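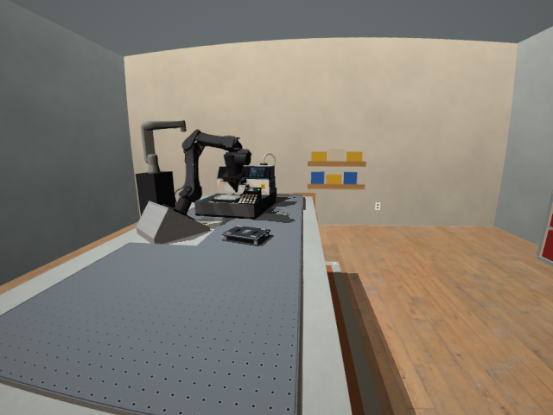 WATTHORPE, 2022-10-22 — Rollow today opened orders for Vurkex, a bench automation kit for small labs that want a robot arm working next to the instruments they already own. Kit ships with arm, two-fingered gripper, mounting hardware and the planning software. First units go out to customers on the waiting list.

Vurkex was built for places with one long table and no budget for a walled-off robot cell. The arm bolts straight to a standard perforated breadboard. No drilling, no special floor. Customers lay out the whole bench in the simulator first — table, arm, instruments, stands, even the shelves on the wall — and check the reach before anything gets moved in the real room.

The simulator is the part early users asked for most. Pilot program ran through August at the Watthorpe site and logged 753 completed plate transfers. Most of the feedback was on setup time, so setup is what changed. The layout screen now loads a finished bench in one step, and the gripper approach can be slowed down, stopped or run backwards over any instrument on the table.

What's in the box:

Robot arm, black, with two-fingered gripper
Breadboard mounting plate and bolts
Power supply and 110 volt cord
Planning software and simulator, 2 seats
Library of 56 ready-made bench objects, including plate holders, angled blocks, gooseneck stands and benchtop readers
Printed quick start guide

Not included: the table, the breadboard and the instruments. Rollow can supply a breadboard on request, sold seperately.

Objects missing from the library can be brought in from a CAD file or built up from simple shapes. Boxes and wedges are fine for most jobs. A custom modeling service is also on offer for instruments with odd lids or trays — send measurements and a few photos, and a finished model comes back ready to drop on the bench.

Plans made in the simulator run on the arm with no rewriting. Users still need to touch off two points on the real table first, a short job covered on page one of the guide. After that the arm works from the same layout that was on screen.

Software updates are free for the first year. Support by email and phone, in English. Academic pricing available, proof of enrollment or employment required.

Demos by appointment at the Rollow showroom in Watthorpe, or online for for customers farther away. Bring a bench drawing if you have one.

About Rollow
Rollow makes automation kits and planning software for small laboratories. The company is based in Watthorpe.

Press contact: Rollow Press Office, Watthorpe
Product images and spec sheet available on request.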